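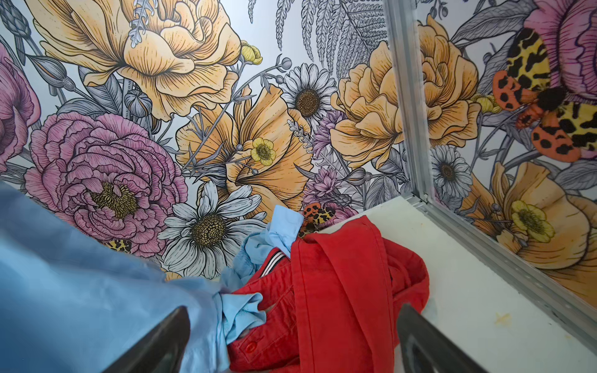 Figure 2. Blue and red laundry against a patterned wall.

Section 20: Setting Up Your Surnex Indoor Drying Rack

Revised 2021-03-04. Replaces the folded sheet that came in the box, which you may now use as a coaster.

Before you start

Pick the room first. The rack needs moving air more than it needs heat, and a cool hallway with a draft will beat a warm closet every time. If the room has a door, plan on leaving it open. If it has a window that was painted shut in a previous decade, it doesn't count as a window.

Check that the carton contains the main frame, the Stirau cross rails, the foot bar and a bag of end caps. There is one more end cap than you need. Keep it. One of the others will roll under something heavy before the week is out.

Assembly

1. Lay the main frame flat on the floor with the hinges facing up. The floor will seem like an odd place to begin, but people who assemble it upright tend to assemble it twice.

2. Slide the foot bar through both lower brackets until it clicks. You want two clicks, one per side. A crunch is a different sound and means the bar is in backward.

3. Stand the frame up and open it until the hinge arms lock. Keep your fingers on the outside of the arms.

4. Fit the cross rails, starting at the bottom. Push each rail in at the left, then drop it into the slot on the right.

5. Press on the end caps.

CAUTION: Do not hang anything on the rack until both hinge arms are locked. A half-locked rack will hold your laundry patiently until you leave the room.

Placing the rack

Leave a hand's width between the rack and any wall. This matters most with wallpaper. Damp sleeves will lift a seam, and anything with fresh dye in it may leave a mark that no amount of dabbing removes. If you own the Ocampo wall bracket, skip this part and go to Section 21, where the drilling is.

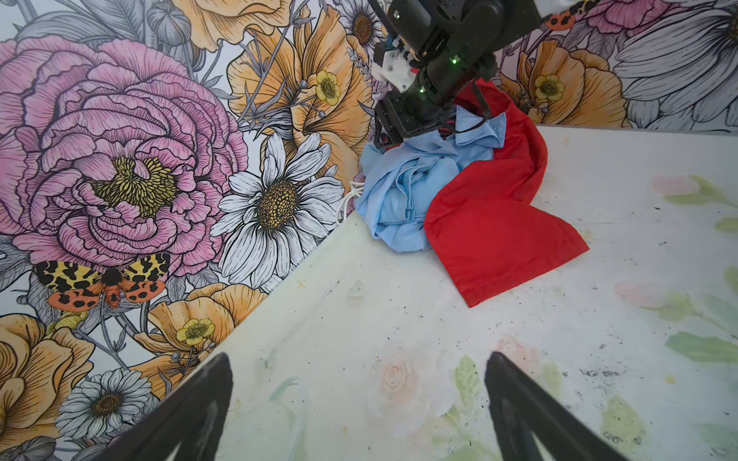
Painted and printed surfaces deserve the same respect. Don't park a wet sweater on a table while you decide where it goes. Wring it over the sink, roll it in a towel, and take it directly to the rack.

Loading

1. Shake each piece out before hanging it. One good snap saves a lot of ironing.

2. Put heavy items on the lower rails and shirts on the top.

3. Keep strong colors away from pale ones for the first few washes. Red is the usual offender, and it has no remorse.

4. Leave a gap between pieces. If two socks are touching, they will both be damp at bedtime.

NOTE: Jeans go over two rails, with one leg on each side. Over a single rail they dry to the texture of roofing material.

If something goes wrong

The rack leans. Check the foot bar, then check the floor. Older houses are rarely level and the rack is only reporting what it finds.

The hinge squeaks. Use a drop of the Astard oil from the accessory pouch. Cooking oil also works until the weather turns warm, usually well before September, and then the hallway smells like a diner.

Laundry still damp the next morning. The rack is too full. Take some off.

A rail has bent. Order part 207 and hang the bath mat somewhere else.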